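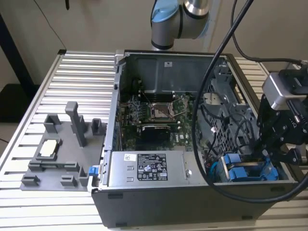

The PC cell at the Sovedby lab, with the fixture plate at left and the tower open for the arms.

I'd been bugging the Sovedby people for a tour ever since they started posting about their planning software, and in September I finally got one. It's a small lab up a flight of stairs behind a tile store, and I got there at 9:30 with a coffee I wasn't allowed to bring in (fair enough!).

My guide was Fatemeh Amini, who wrote most of Jellach, their task planner. She's been at this since 2011 and talks very fast, so my notes are a mess. The gist: you give Jellach a goal like "CPU in socket" and it works backward to a string of skills – find the part, pick it, carry it, line it up, let go. Every skill has a check at the front and another at the back. If a check fails, the planner doesn't start over, it just replans from wherever things are now. I asked to see a plan and she scrolled through one on her monitor for a good long while. It had 55 steps, and a lot of them were just "look again."

The looking is a separate program called Abubakar, and that's Adesuwa Briggs's territory. She matches what the cameras see against a model of the case and the board, then hands the planner a pose plus a number for how much she trusts it. Shiny metal is her enemy. She showed me a plot of pose error for a bare socket and it looked like a seismograph. Her fix has been to take a rough pose from the fixed view, move the arm in, and refine it with the wrist camera before anybody commits to a motion.
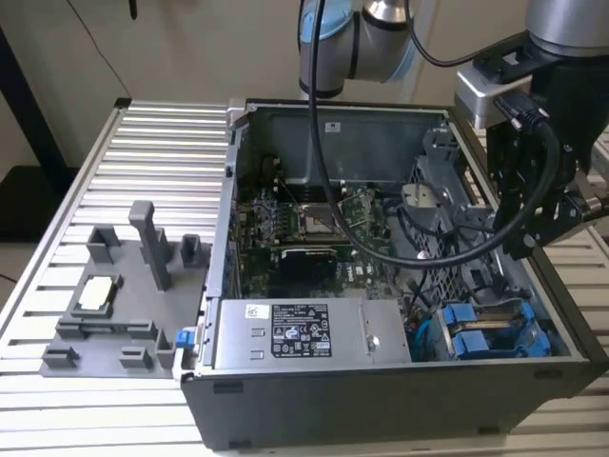 Does the planner know about cables?
Only in a limited way. Jellach treats a cable as a fat no-go zone that gets redrawn whenever Abubakar sends a new update, and it has no idea how the cable will move if something bumps it.

That last part got a long discussion going by the whiteboard. Adesuwa wants a proper model of bendy things, Fatemeh thinks it'd be too slow to plan with, and I mostly nodded and ate a granola bar. For now they slow the arm way down near anything marked as cable and let the force limit catch the rest. The limit inside the case is 22 newtons, and when it trips, the arm backs out along the path it came in on. I like that a lot, it's what I do when I'm stuck in a parking garage.

We spent the rest of the morning on the tooling, which was the part I'd come for. Everything gets logged through a thing called Hotimero: camera views, joint angles, planner decisions, all on one timeline you can drag back and forth.
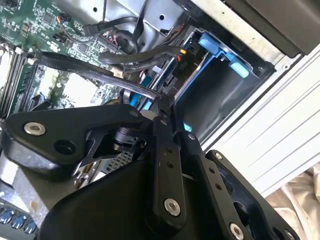 You can click on any planner decision and it shows you what the software believed right then, next to what the sensors were reporting. Fatemeh pulled up run 2458, one of her favorites, where the planner had kept choosing the same bad approach angle over and over. The bug was a cost term with the wrong sign – one character! She found it in ten minutes with the timeline, and she says it would've been a lost weekend before.

I asked if they'd share Hotimero with outsiders. The viewer, maybe, once the docs are in shape. The log format is still changing too often. I put my name on the list for the viewer anyway, and Adesuwa says I can come back when the new cable code is running.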